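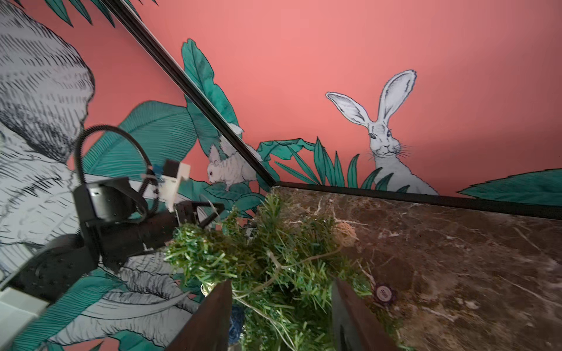 The Drernerel Mural Wallcovering by Besnard

We have carried Besnard papers for a good while now, and the Drernerel is the one people keep coming back to the shop to touch. It's a heavy paper with a soft, matte face, printed to order and cut into numbered panels so that you always know which strip goes up next. The pattern doesn't repeat until you are well along the wall, so a small powder room can be papered without meeting the same spot twice (and if you have ever stood in a tiny bathroom staring at the same flower over and over, you'll know why we are so fond of that!).

Each order comes with 2 spare sheets for patching, a printed hanging plan, and a packet of Ciltero paste powder. Mix the paste the night before if you can. It goes on smoother after a rest, and you'll find far fewer lumps along the seams. Brush it onto the wall, let it get tacky, then hang your first panel from a plumb line and work to the right.

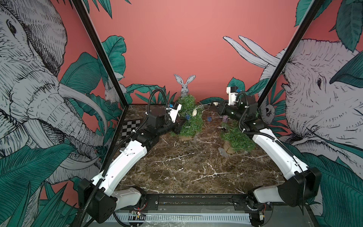 Jolán Simon wrote to us that she hung hers in a north-facing hallway over old plaster, primed it twice, and would do the same again, though she wishes she had ordered one more panel for the stairwell. We've passed that on to several stairwell customers already, and we are happy to work out your panel count with you if you send us a sketch with the measurements.

Care is easy. Dust with a dry, soft brush, and dab small marks with a barely damp cloth. Please don't scrub, and please keep it away from the inside of a shower. Above a sink it does nicely with a coat of Stelance clear sealer, which dries flat and won't turn the lighter colors yellow. Give the paste a full week to cure before you seal.

Details

Sold by the set, 6 panels per set
Finish: matte, uncoated
Paste: Ciltero powder, included
Sealer: Stelance clear, sold separately
Made to order, no returns on cut sets
Samples: 2 per household, free with any paste order

Besnard has printed more than 3,000 sets since the pattern came out one January, and color can shift a hair between print runs. If you think you may need extra, do order it all together.

Prices and lead times last updated June 30, 2020.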